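3.2 Rolling resistance and tyre pressure on the Tosdale climb
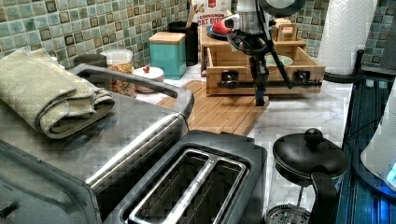 Figure 4. Kitchen counter with two-slice toaster, folded green towel and French press.

The second set of trials looked at how tyre pressure affects the power a rider needs on a steady climb over rough tarmac. Most earlier work on this question was done on drums or flat indoor tracks, where the surface is smoother than the roads used in hill races. On a climb the rider moves slowly, so air resistance takes a smaller share of the total and rolling losses take a larger one.

All runs were made on the upper part of the Tosdale road, a stretch of 1500 m with a mean gradient of 7 per cent. The surface is coarse chip seal for most of its length, with a smoother patch near the top where the road was relaid. Riders used the same Dakon frame and wheels throughout. Two tyres were compared, the Sibiya in a 25 mm width and the Kerkeo in 28 mm, each at a low, a middle and a high pressure. Pressure was checked at the foot of the climb before every run.

Power was recorded at the crank once per second. Riders were asked to hold a fixed speed and to stay seated. Runs were left out if the wind at the roadside mast rose above the limit given in Section 2.4, or if a vehicle passed within the timed stretch. After this, 1208 runs remained. Total mass was measured before each block of runs, and power was corrected to a common mass using the method in Section 2.5.

For the narrower tyre, the middle pressure gave the lowest mean power. Raising the pressure further increased the power needed on the chip seal, but made little difference on the relaid patch. We take this to mean that the loss came from the bike and rider being shaken by the surface, which a drum test with a smooth roller would miss. The wider tyre showed the same pattern, with its best result at the low pressure.

The gap between the best and worst settings was small compared with the power needed to lift the rider and bike up the slope. It was still larger than the gap between the two tyres when each was set at its best pressure. Differences between riders were larger again, and the heavier riders tended to do better at slightly higher pressures. The sample does not cover enough body masses to fit a reliable curve to this.

Two limits should be noted. The trials were all held in May on dry roads, and wet chip seal may behave differently. Speeds were also held low, so the results should not be carried over to descents. Section 3.3 repeats the comparison with riders free to choose their own pace.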